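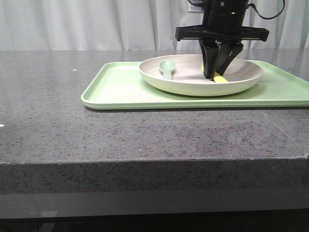
Gripper trials, day 7. We compare two sets of fingers on the same arm: the stock ones from Grirnell and the narrow ones that Oleksandra Kobzar designed for us.

---

Same task for both: take the small yellow piece out of the plate, put it down on the tray, go back. The spoon stays where it is.

---

The stock fingers close well, but they are wide. Near the rim they touch the plate before they reach the piece – then the controller stops with a force error.

---

With the narrow ones I could lower the force limit. After 99 runs I see fewer stops, but the piece turns more often in the grip.

---

Next I will try softer pads from Prorisau. If someone has used them on a shallow plate, please write me which thickness you took.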